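Wooden tabletop

A wooden tabletop is the flat upper part of a table, made from wood or finished with it. It carries the objects placed on the table and is usually the part that receives the most wear. The word is also used in trade for a top that is sold separately, without legs or a frame, so that the buyer can fit it to an existing base.

Construction

Solid tops are made from several boards glued along their long edges. A single wide board is possible, but it is costly and more likely to bend when the air in the room changes. Wood takes in moisture from the air and gives it back, and by this it becomes slightly wider or narrower across the grain. Along the grain the change is very small. For this reason a solid top is normally joined to its frame with fittings that allow a little movement, for example wooden buttons or metal plates with long holes.

Veneered tops have a thin sheet of wood glued on a core of another material. They move less than solid tops, but the thin layer can be sanded only a few times before the core appears.

Grain and colour

The pattern on the surface depends on the species and on the way in which the log was cut. Boards cut through the side of the log often show wide curved lines, sometimes called cathedral grain. Quarter-sawn boards show straighter and closer lines. Pale tops are commonly made from birch, ash, maple or beech, and many of them become more yellow with the years — sunlight makes this faster in some species. An object which stays long in one place can leave a patch of different colour under it.
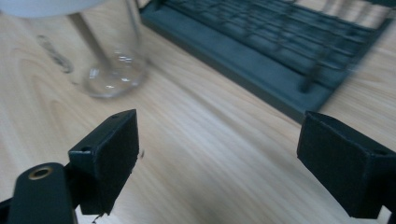

Article by Jurgita Krūmiņa
Reviewed by Getachew Belay
Last changed Nov 8, 2023

Light-coloured wood with a smooth, slightly glossy surface reflects the light in broad pale areas, and the grain is harder to follow there. A matt surface spreads the light more evenly. On darker wood the same gloss is more noticeable, and so are dust and fingerprints.

Finish

Oil goes into the wood and leaves the grain easy to feel with the hand. It must be renewed from time to time, but a small damaged place can be repaired alone. Varnish and lacquer form a film on top of the wood. They protect better against water, although a deep scratch in the film is difficult to hide. Wax gives a soft shine and only weak protection, and it is often put over another finish.

Care

Daily cleaning is done with a soft, slightly damp cloth, moved along the grain, and the top is then wiped dry. Hot pans can leave white marks in many film finishes. Such marks are caused by moisture held in the finish and can sometimes be removed with gentle warmth. Black marks are usually deeper and may come from iron and water together, mainly in woods rich in tannin, such as oak.

See also: Table; Veneer; Wood grain; Wood finishing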